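Print this page | E-mail this page

CALL FOR PARTICIPANTS
Tabletop Tidying Study, Sandeck Household Research Unit
Posted February 3, 2015

The Sandeck Household Research Unit invites adults to take part in a study of how people put small household items away. The work is carried out on behalf of Biva, a maker of glassware and storage goods for the home, and the findings will be used in planning its next line of tabletop containers. Sessions will be held throughout March at the Sandeck building on Makinus Road.

What participants will do

Each participant attends one session at a small table. A drinking glass and a selection of narrow items are provided, among them tubes and flat packets of the kind kept beside a bathroom sink or in a kitchen drawer. Participants are asked to stand the items in the glass, take them out again, and return the table to its cleared state. The task is repeated with the glass in different positions. Participants work at their own pace and are not timed or scored.

At the end of the session participants complete a short written questionnaire on the storage of similar items at home. No preparation is required.
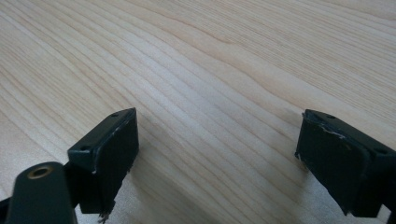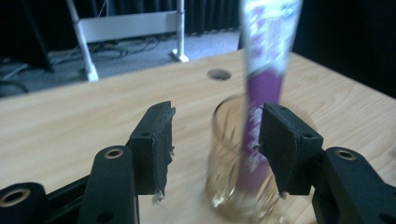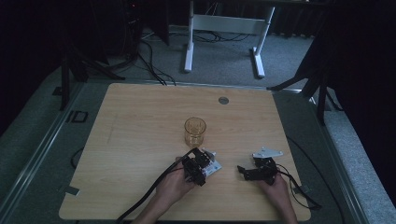 The light wood-grain tabletop at Sandeck; the amber-tinted glass appears in the second and third views.

Who may apply

Applicants must be 18 years of age or older, able to sit comfortably at a table for the length of a session, and able to follow spoken and written instructions in English. Left-handed applicants are particularly encouraged to come forward. Prior experience in research studies is neither required nor a disadvantage. Employees of Biva and members of their households are not eligible.

The unit is seeking 100 participants. Places will be offered in the order in which complete applications are received, subject to the need for a reasonable spread of ages.

Session length and payment

A session lasts roughly two hours, including a rest period. Participants receive a flat payment at the close of the session, and parking is free of charge in the lot behind the building. Participants may withdraw at any time without giving a reason.

Recording and privacy

Sessions are recorded. Recordings are stored under a participant number and are available only to study staff. The consent form sets out these terms in full and must be signed before the session begins.

How to apply

Application forms may be collected from the reception desk or requested by mail from Cormac Ní Bhriain, Study Coordinator, Room 7, Mac Mathúna Wing, Sandeck Household Research Unit. Please quote reference 1027 in all correspondence. Applicants who require step-free access should note this on the form so that a suitable time can be arranged.

Print this page | E-mail this page

Sign up for the Sandeck newsletter to receive notice of future studies. You may unsubscribe at any time.

Comments (3)

marlene_k
Can my husband and I come on the same day? We would be sharing a car.

Sandeck Reception
Yes. Please send two separate forms and write the other person's name at the top of each.

T. Oberlin
Is the parking lot entrance still on the Makinus Road side? Last time the gate was closed and I had to go around the block.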